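How to write sweeping and scooping rules that people will follow

Most guideline documents for handheld gripper work are too long. I have read the Pevura one and the Trorkgate one, and both spend pages on "quality" without saying what a bad episode looks like. If your rule can't be checked by someone watching the recording, take it out. What follows is the short set we ended up with for the beans-and-dustpan task at Pruvico, along with my doubts about some of it.

Before you start

Fix the scoop and the brush in their grippers and shake each one. If either moves, tighten it. A brush that creeps round during a session gives you recordings where the same hand position means two different things, and no amount of labeling fixes that afterward.

Run each cable down the outside of its arm. Squeeze both triggers all the way and let go. Put your phone somewhere else.

Step 1. Spread the beans

Pour them out and spread them with your palm. The old rule said "random distribution," and what we got was the same tidy circle every time. Our wording now is: leave at least one thick patch and one thin patch, and move the thick patch between episodes. Leave the broken bits in. Some guides tell you to pick them out for a cleaner result, but a cleaner result on the table is of little use if the policy later meets a real kitchen.

Step 2. Start apart

Begin with the scoop on one side of the pile and the brush on the other, both in view of the head camera. Hold still for a moment, then move. People skip the hold. I wouldn't accept an episode without it.

Step 3. Lower the scoop first

The lip goes flat on the table before the brush touches a bean. If you sweep first and bring the scoop in later, you are chasing beans, and the recording is full of small corrections that you probably don't want copied.

Step 4. Sweep in short strokes

Lift the brush between strokes. Don't scrub. If a bean rolls away, go and get it, once. If it rolls off the table, finish the episode and mark it. Do not stop and restart, whatever the Trorkgate checklist tells you. Throwing out every imperfect take teaches operators to hide mistakes.

Step 5. Lift, hold, end

Raise the scoop level, hold, and end the recording before you tip anything out. Tipping is a separate task with its own sheet.

How many is enough?

The Rangel plan asked for 3000 episodes per operator. I have never seen a reason given for that number. We reviewed the first 779 we had and rejected 200 of them, nearly all for Steps 2 and 3. Collecting more before fixing those would have bought us a bigger pile of the same errors. Set a review point early and treat any target as a guess until you have passed it.

Rules I would drop

"Move naturally." It can't be checked, and everyone thinks they already do.

"Keep a constant speed." Try it with beans. 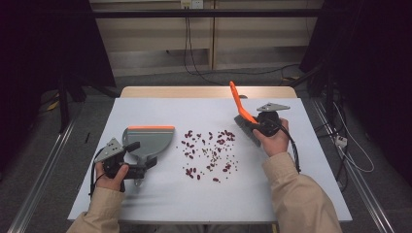 Step 2: scoop and brush on either side of the beans, nothing in the scoop yet.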